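作業ノート 十月 器具トレイ課題(Plirmont)

午後一時開始。今日から課題を「布パッドの上の器具を金属トレイに移す」に変えました。先週までの課題(カップを重ねる)は終わりにして、データは Varka のサーバーへ移してあります。移動のとき、フォルダ名に全角のスペースが一つ入っていたので直しました。次に名前を付ける人は半角でお願いします。

課題の決まりは次のように書いておきます。あとで私が忘れるからです。
・一回の記録は、両腕が待機位置にあるところから始める。
・パッドの上の器具を一本ずつつかみ、トレイに入れる。向きは先にある器具とだいたい平行になればよい。
・両腕が待機位置に戻ったら、ペダルで記録を止める。
・落とした場合も止めないで、拾えるなら拾って続ける。拾えない場所に行ったら「失敗」の印を付けて終わる。

落としたときに続けるかどうかは、前の打ち合わせで意見が分かれました。私は続けるほうに賛成です。きれいな動作だけを集めた Rumar の課題では、学習したモデルが一度つかみそこねると、何もない空中で指を閉じたまま、トレイへ運ぶ動作をしていました。失敗から戻る動作がデータの中にないので、当然の結果だと思います。ただし、わざと落とすのは禁止にします。わざと落とした動作は、見ていてすぐ分かるくらい不自然です。

操縦を始めて最初に困ったのは、はさみのつかみ方です。輪のところをつかむと持ち上がりますが、運ぶ間に刃のほうが下がって、トレイの縁に当たります。真ん中の、二枚が交わるところに近い部分をつかむと安定しました。しかし、そこは指先の影になってカメラから見えにくいです。頭のカメラで見えないものは、モデルにも見えないはずなので、手首を少し外側に倒してから近づくやり方に変えました。時間は少しかかりますが、このやり方で統一したいです。
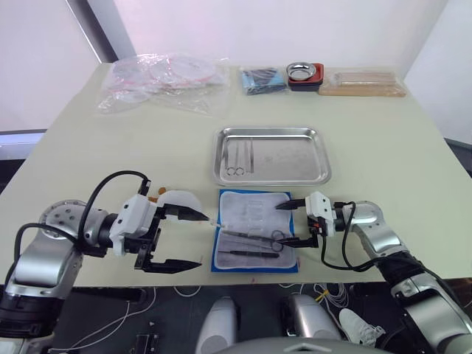

頭部カメラ。パッドにはさみと細い器具、トレイには先に三本。

細い器具のほうは、もっと難しいです。机に平らに置いてあると指が入りません。布パッドが少し沈むので、パッドの上なら指先を軽く押しつけてつかめます。パッドから外れて机に直接置かれると、私の腕前では、ほとんど成功しませんでした。初期配置は必ずパッドの中にすることにします。パッドの外の配置は、別の課題として後で考えます。

それから、トレイの反射について。照明が金属の底に映って、器具の輪郭が白く飛ぶことがあります。露出を一段下げてみましたが、今度は暗い色のはさみの刃と柄の区別がつきにくくなりました。結局、露出は元に戻して、固定にしました。自動露出のままだと、腕がカメラに近づくたびに全体の明るさが変わってしまいます。反射そのものは消さないで残します。使う場所でも金属のトレイは光るでしょうから。

奥に並べた袋や赤いトレイ、小さいステンレスのボウルなどは、この課題では触りません。背景として置いています。同じ並びのまま全部記録すると、モデルが奥の物の位置を目印にして覚える心配があります。左右の入れ替えを区切りごとに行うつもりです。Arellano の課題で、私はこれを忘れて、あとで全部とり直しになりました。恥ずかしいので二度としたくないです。

午後三時半、左のグリッパーの反応が遅くなりました。指を閉じる命令を出してから動くまでに、目で見て分かる遅れがあります。通信のログには異常がありませんでした。ソフトウェアを再起動したら直ったので、原因は分かりません。遅れに気づく前の記録のうち、どこから遅れていたのか、関節の角度と命令の値を重ねて調べました。後ろの8本が怪しいので、学習用から外して「保留」に入れました。消してはいません。

今日の結果
記録した数 89
保留 8
失敗の印 9
保留と失敗の印は重なっていません。失敗の内訳は、細い器具が机の端から落ちたものが一番多く、次がトレイの縁に当てて向こう側へ飛ばしたものです。

操縦者による違いも少し気になっています。動画を続けて見ると、私の動作は止まっている時間が長いです。つかむ前に一度考えてしまう癖があります。モデルがこの「考える時間」まで真似をすると、パッドの上で止まったまま動かなくなることがあると聞きました。止まっている部分を前処理で短く切る方法もありますが、両腕の時間がずれないように切る必要があります。切る前のデータも必ず残してください。私としては、まず自分が練習して、止まらないように操縦するほうがよいと思っています。

ラベルの文章は、今のところ「器具をトレイに入れる」の一種類だけです。「はさみをトレイに入れる」「細い器具をトレイに入れる」と分けるかどうか、まだ決めていません。分けるなら、記録の途中に区切りの印が必要で、ペダルをもう一つ付けることになります。後から動画を見て区切るのは、この本数ならまだできますが、増えたら無理です。意見のある人は、このノートの余白に書いてください。

次回すること
・ペダルの追加ができるか、入力の空きを調べる。
・左グリッパーの遅れを、記録中に警告で出す。しきい値は3フレームで試す。
・奥の物の並びを替えて、写真を残してから始める。
・はさみの開き具合も変える。今日は毎回同じくらい閉じて置いてしまいました。
・左腕だけ、右腕だけで行う記録も少しとる。今日は右腕ばかり使っていたことに、片付けの後で気づきました。

午後五時四十分、電源を切って終了。データの転送は夜のうちに終わる予定なので、サーバーの容量を明日の朝に確認します。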